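Häufige Fragen zum Einsatz der Greifroboter im Requisitenlager
Stand: Juni

Warum werden bei Verby Roboter eingeführt?
Im Lager Ovar werden Requisiten bisher von Hand umgesetzt. Betroffen sind derzeit 40 Arbeitsplätze. Das Projekt Brasix verlagert das Greifen und Ablegen leichter Teile auf zweiarmige Systeme. Jeder Ablauf wird zuerst in der Simulation geprüft und danach zur Freigabe vorgelegt.

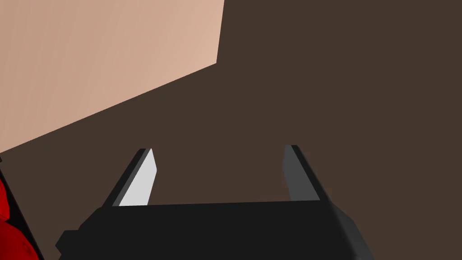 Die Freigabe erteilt die Prozessplanung gemeinsam mit der Schichtleitung. Ohne beide Unterschriften wird kein Ablauf auf eine Anlage übertragen.

Fallen Stellen weg?
Nein. Die Betriebsvereinbarung schließt Kündigungen infolge von Brasix aus. 11 Stellen werden in die Ablaufprüfung überführt, die Eingruppierung bleibt mindestens gleich.

Was ändert sich an meiner Tätigkeit?
Der Anteil manueller Umsetzarbeit sinkt. Neu hinzu kommen die Sichtung der Simulationsläufe, die Bewertung von Greifpositionen und die Dokumentation von Abweichungen. Abweichungen sind noch in derselben Schicht einzutragen.
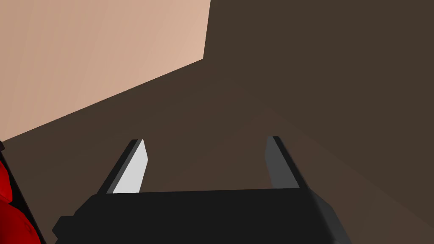 Simulationsansicht: geöffneter Greifer ohne Teil, links am Rand ein rotes Objekt.

Wie lange dauert die Schulung?
115 Stunden, verteilt auf zwei Blöcke. Schulungszeit ist Arbeitszeit. Durchgeführt wird sie von der Firma Qureshi. Programmierkenntnisse werden nicht vorausgesetzt.

Werden Leistungsdaten einzelner Beschäftigter erfasst?
Protokolliert werden Ablaufnummer, Ergebnis und Freigabestatus. Eine Auswertung nach Personen findet nicht statt.

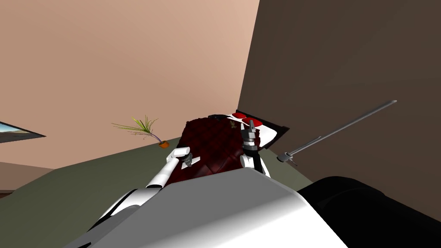 Simulierter Raum mit beiden Roboterarmen an einem dunkelroten, gesteppten Objekt.

Darf ich einen Ablauf ablehnen?
Ja. Eine Ablehnung ist mit Angabe der Ablaufnummer zu begründen und geht zur Nachbearbeitung an die Prozessplanung zurück.

An wen richte ich weitere Fragen?
Ansprechpartnerin ist Shakuntala Semwal, Prozessplanung. Fragen zur Eingruppierung beantwortet die Personalabteilung.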